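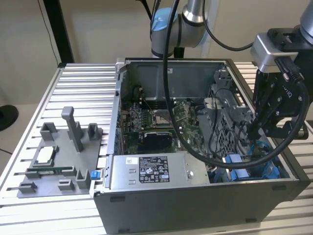

Side panel off, socket empty, blue cables everywhere.

Oct 24, 2021

I have been wanting to write about old office towers for ages, and this one finally pushed me into it. I love these machines! You lay one on its side, take the panel off, and there's the whole computer spread out like a little town, with the green board for the ground and the power supply lying along the bottom edge like a big silver warehouse.

What gets me is the blue. Whoever designed this case wanted you to find your way around without a manual, so there are blue bits on the drive side and a blue tab down at the corner (the SATA cables are blue too, which may just be luck, but I'm giving them credit). Compare that with the tower I had in college, which was all sharp gray edges and took a bandage or two every time I added memory.

My plan is to turn it into a music server for the back room. The memory slots run in a row just above the CPU socket, so they're easy to get at, and I have 4 sticks in a drawer that I've been saving since June. The processor is the part I still need. Paloma Mahmoud at the Peltstead swap meet has a shoebox of them and promised to look through it for me, and last time I came home from her table with 5 fans and a keyboard, so I should probably bring cash and leave the big bag at home.

The label on the power supply is a treat as well, crammed with specs and those tiny certification symbols. I could read those things all evening.

Next up is a good dusting with a soft brush, then fresh thermal paste once the chip is in. If you've built a music server out of an older tower, please tell me what software you went with!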